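About Raseck Basketball Club

Last updated: November

Raseck is an amateur basketball club with senior and junior teams for men, women, boys and girls. We play in the district league in the winter and run open sessions through the summer. The club was started in 2000 by a group of players from the Kalline works team, which had lost its court when the works sports hall was sold. They kept the green shirts and changed the name.

For the first few seasons there was one men's team, which trained in whatever school gym had a free hour. The women's team came next, then the juniors. We now have 100 playing members and run five teams: senior men, senior women, under-18s, under-16s and a mixed under-14 side. The under-14s play in a development league where scores are kept but no table is published.

Where we play

All home games are at the Mirnow Sports Centre. Court 1 is used for senior matches and has fold-out seating for 60 along one side. Junior matches are on Court 2, where spectators stand behind the barrier. Parking is free after 6pm. Before that you need a ticket from the machine by the main doors, and it only takes coins.

Training is at Mirnow too, apart from the under-16s, who use the gym at Pelkonen School. Please use the side gate at Pelkonen, as the front one is locked at 5pm.
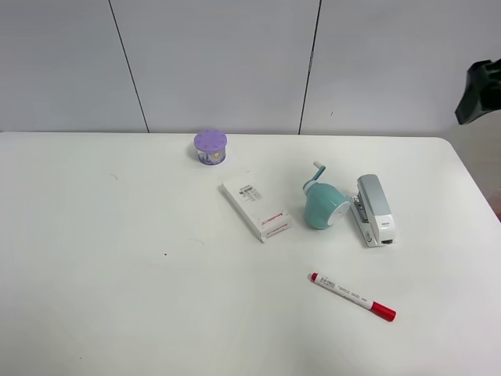 Outdoor shoes are not allowed on either court. This applies to parents and coaches as well as players. The centre has charged us for cleaning twice and we would like to avoid a third bill.

Coaching

Our head coach is Akihiko Ueda. He joined the club as a point guard, played for the men's team until a knee injury, and took over the coaching the season after. He looks after the senior men and the under-18s and plans the training that all the teams follow.

Chiyo Morikawa coaches the senior women and runs the junior section. She played at university and then for a regional side before she came to Raseck. Under her the women have gone up two divisions, and last season they reached the semi-final of the district cup, where they lost in overtime after leading at the end of the third quarter.

Both coaches ask for the same style of play, so a junior moving up already knows most of the calls. We press full court after a made basket, we defend man to man, and we use zone only when we are short of players or in foul trouble. Every player under 16 learns to play in every position. Some parents of tall children have asked us to change this, and we are not going to.

All our coaches hold a current coaching certificate and have had the background checks needed to work with children. First aid training is renewed when it falls due, and a trained first aider is at every session.

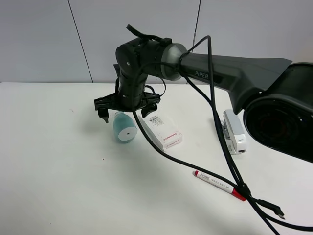 Match days

Senior home games tip off at 7.30pm and the doors open at 7pm. Entry is free. Hot drinks are sold at half-time and the money goes towards referees' fees, which are our biggest cost after court hire.

We supply our own table officials. If you would like to learn to keep score or run the shot clock, speak to Chiyo at any home game. You need to sit through two matches beside someone experienced before doing it alone. Players who are out injured are expected to take a turn.

Away travel is by shared car. Drivers of junior players can claim fuel money using the form in the members' area, and claims need to be in by the end of the month.

Joining

New players can come to three sessions before deciding whether to join. Bring water, a T-shirt you don't mind sweating in and proper indoor shoes. Balls and bibs are provided. Anyone under 16 needs a parent or guardian to sign the consent form at the first session.

Subs are paid monthly and cover training, league registration and insurance. Match kit is lent out for the season and must come back washed. There is a reduced rate for students, people out of work and families with more than one child in the club, and you can ask for it without giving details.
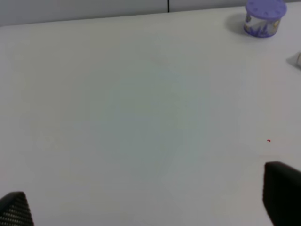
The under-14 side usually fills up before the season begins, so there may be a waiting list. The senior women are looking for guards at the moment and the senior men could use another centre. Beginners are welcome in both squads, though you will probably spend your first season mostly in training.

To arrange a first session, use the contact form or come to the desk at Mirnow before a home game and ask for one of the coaches. We try to answer messages within a few days, but it takes longer in the week of a cup game.

5 shares
2 comments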